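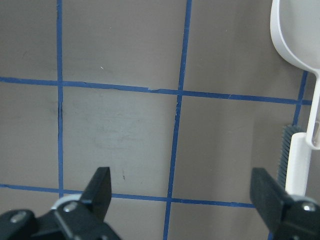
What kind of tape should I use to mark a grid on a worktop?

Use a narrow, low-tack tape sold for painting or masking. Low-tack tape lifts without pulling the finish, and a narrow strip takes less room out of each square. Avoid cloth tape and packing tape on any coated surface.

By Esperanza Villanueva
Updated in June
39 shares | 2 comments

Does the color matter?

Only for contrast. Blue reads well against gray, white and most wood tones. On a blue or dark green top, use yellow or white. Pick one color for the grid and keep a second color for anything temporary, such as a hold area or a square that is out of use.

Do the lines have to be perfectly straight?

For sorting and storage, no. In the photo the line down the center slants and wobbles more than the one to its left, and the squares are still easy to tell apart. If you plan to measure from the lines, snap a chalk line or lay a steel rule first, then run the tape along it. Measure to the edge of the tape, always the same edge, and write down which edge you chose.

How do I prepare the surface?

Wipe it with a damp cloth and a drop of dish soap, wipe again with plain water, and let it dry fully. Scuffs can stay. Grease and flour dust can't – tape laid over either one starts to lift at the ends within a few days.

How do I keep the tape from going wavy?

Waviness comes from stretching. Unroll more than you need, hold the strip just above the surface with both hands, lower the far end first, and press toward yourself. Don't pull it tight. A strip applied under tension shrinks back and leaves ragged edges or small puckers.

What order should the strips go down in?

Long runs first, then the short ones. At each crossing, press the upper strip down into the step on both sides of the lower one with a fingernail or a plastic card. Short segments that stop at another line should overlap it by the full width of the tape.

How large should each square be?

Take the largest item that has to sit inside one square and add a finger's width on every side. Long-handled utensils and brushes are the usual problem. Either give them a column along one side of the surface where they may cross a line, or lay them diagonally. Making every square big enough for the longest handle wastes most of the top.

Should I label the squares?

If more than one person uses the surface, yes. We number across and then down, starting at the far left corner. Write on the tape, in pencil or fine marker. Labels written on the surface itself are harder to remove than the tape.

How do I clean a marked surface?

Wipe along the lines, toward the ends of the strips. Wiping across them catches the edges. The open middle of a square gets rubbed the most and may turn hazy on a matte finish; a second pass with plain water and a dry cloth clears soap film, but it won't clear a finish that has been worn by scouring. Small specks close to a line come up with a cotton swab.

How long can the tape stay down?

Follow the limit printed on the roll. It varies by product, and direct sun shortens it. We replace the grid on the Mocanu bench twice a year and the one at Plelisham when the corners lift.

How do I get it off without residue?

Pull slowly, with the strip folded back low over itself. If adhesive stays behind, dab it with the sticky side of a fresh piece of tape, then try warm soapy water. Test any solvent on the underside of the top before using it where it shows.

Can I use this on a cutting surface?

No. Knives lift the tape and food gets under it. Mark the counter next to the board.

3,305 views
Was this page useful? 276 said yes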